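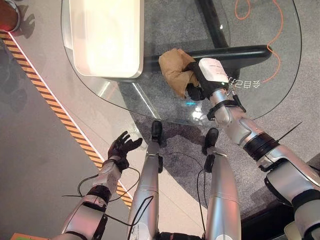
Keeping Drarkov Running: Setup and Care of a Humanoid Cell

Student project report, 7th November

1. What we took on

Our group looked after one humanoid robot and its work area for a term. The robot is called Drarkov, and its cell is in the Lovgate lab. Another group writes the grasping software. Our job was everything that has to be right before their code gets a chance: cables, straps, hands, table, floor and the daily startup. We loved it - there is so much more going on in a cell like this than we expected in January, when we wrote the proposal!

2. The cell

The table has a clear glass top on a black metal base, and yellow-and-black tape marks the edge of the work area on the floor. A white tray sits on the glass, and a paper bag is one of the things the robot handles. The glass gave us some trouble. Lights reflect in it, and so does lettering, which shows up backward. We wipe the top before each session and check for bright spots from the robot's own point of view, which is quite different from what a person standing beside the table gets.

3. Cables

This was the biggest part of the project. Thin cables hang by the legs, and one loops along the left forearm and past the elbow. The elbow loop needs slack. Our first version was too tight, and the arm pulled a connector halfway out on a long reach. We redid it with the arm fully extended, then bent the elbow slowly by hand with the power off and watched where the loop went. It took us five tries to get a length we liked.

The cuffs on the right forearm get checked too. We put a paint pen mark next to each strap, so if one creeps we can tell right away (such a simple trick, and it works so well).

4. Startup routine

We wrote ours on a card that lives in the Kedeck cabinet:

Walk the tape line and clear the floor inside it.
Check both arm cables for kinks.
Open and close each hand with nothing in it, nine times.
Home the arms, then the legs.
Run the joint log for 40 seconds and save it.

The log buffer holds 512 samples per joint. We lost a morning's data before we learned to save it between runs.

5. The repair

One left finger began to lag behind the others. We suspected the motor, but the Sumampouw test script showed normal current, and the fault was a loose screw in the finger linkage. Tightening it fixed the lag, and we added that screw to the weekly check.

6. Still to do

The leg cables need proper clips, and we want to try a matte sheet on the glass. The spare finger parts are in the bottom drawer of the cabinet, still unlabeled.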